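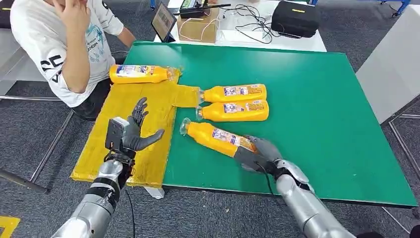

# How to pray Lectio Divina with a Psalm

I love this way of praying, and I'd happily talk your ear off about it! You take a short piece of Scripture, read it slowly, and let it read you back. I learned it on a retreat at Banau one July and have kept at it ever since.

You need a Bible and 20 quiet minutes. Silence your phone.

1. **Choose a few verses.** Psalm 23 is a lovely start. Stay under ten verses – even two can fill the whole time.
2. **Read** out loud, slowly, and stop wherever a word tugs at you.
3. **Meditate.** Read again and repeat that word under your breath. Why this one, today?
4. **Pray.** Answer God in your own words (complaints are fine, the Psalms are full of them).
5. **Rest.** Put the book down and sit still. When your mind wanders off to the shopping, go back to your word.

Our group at Botha adds a bit of sharing at the end, 2 minutes each, with no replies or advice. Passing is always okay.

If you get stuck, try the same Psalm again tomorrow morning. I once spent a week on "He restores my soul" and was sorry to move on!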